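Jugah: Picking Up Small Things From the Floor
README

Last edited October 7, 2018
Kept by Rosalinda Malabanan. Label list by Þórarinn Hauksdóttir.

What is in this folder

Jugah is a set of short recordings of floor tidying in a back office at Flirnurstead. The task is the same all the way through: small items are lying on the carpet, and they go into a bucket. There are 30 sessions. Each session has a video, a label file and a plain text note.

The set covers the picking up only. Vacuuming, wiping and carrying the bucket away belong to a separate set, Jorano, which has its own README and its own label list. Please don't merge the two without reading the section on labels first. The word "clear" means different things in each.

Folder layout

sessions/ – one folder per session, numbered from 01
labels/ – one file per session, same numbers
notes/ – text notes, typed up from paper
CHANGES.txt – edits to labels since the first version

Session 17 has two label files. The one ending in _b is the correct one. The other is kept so that older results can be repeated.

The room

Flirnurstead is an old two-story building and the office is on the ground floor at the back. It has a brown-beige carpet, white walls and a black baseboard. The walls have not been repainted and carry scuffs and smudges. Those marks are part of the wall and should not be labeled as items, even where they come down near the baseboard.

The carpet is short and fairly even in color. Dark items show up well on it in daylight. In the evening sessions the strip along the baseboard is harder to read, and small dark items lying against it were missed in the first round of labeling. Þórarinn went through all of the evening sessions again in February and the corrections are listed in CHANGES.txt.

The bucket and the bag

The bucket is white with a wide, rounded rim. It stands on the carpet close to the wall and is the only place where items count as put away. An item balanced on the rim is not put away. An item that falls back out is labeled again as a new pickup.
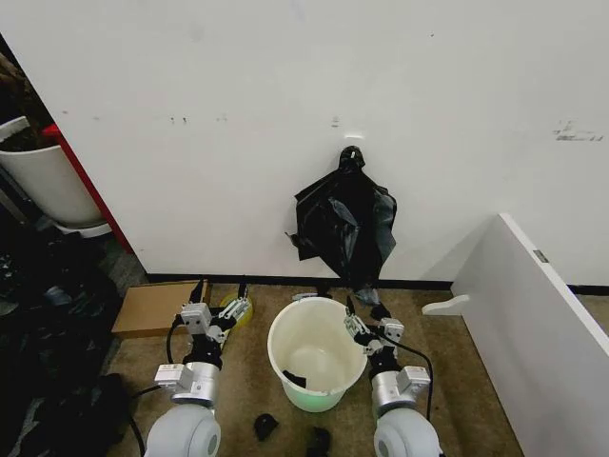
Bags are a separate matter. A bag on the wall hook is labeled "bag_hung" and is never a target, whatever shape it has sagged into. A bag on the floor is labeled "bag_floor" and is treated as an item like any other. We settled on this after the first 7 sessions, and those were relabeled to match.

The bucket is not always empty at the start. Where something is already inside, the note for that session says so and the label file begins with a line reading "bucket_start: not_empty". What is already there does not count toward the total for the session.

Items

small_dark – small black or dark items on the floor. Most of the pickups are these.
roll – a roll of tape or anything of that shape.
cardboard – flat boxes and loose pieces of card.
cloth_or_plastic – soft items where the material can't be told from the video.
bag_floor – see above.
other – anything else, with a word or two in the note.

Use cloth_or_plastic freely. An early version had separate labels for cloth and plastic, and two people labeling the same session disagreed too often for it to be of any use.

Cardboard stays where it is unless the session note says otherwise. Flat boxes lying along the baseboard were left out of the task in 18 of the sessions.

How a session is labeled

Each pickup gets one line with a start time, an end time, the item label and a result. Start is the moment the item leaves the carpet. End is the moment it is let go. The result is one of "in", "missed" or "dropped".

If two items are lifted together, write two lines with the same start time. If an item is pushed along the carpet and never lifted, write no line at all, but mention it in the note.

Known problems

Session 04 has no sound. The label file is complete.

Session 22 starts late and the first pickup is missing.

Times in session 09 are off by around a second all the way through. This has not been fixed.

Some notes use "bin" and some use "bucket". They mean the same thing.

Use and contact

Jugah may be used for teaching and for research inside Stillivia and by its partners. Ask Rosalinda before passing it on to anyone else. Label corrections go to Þórarinn, with the session number and the time in the video – one message per session, please.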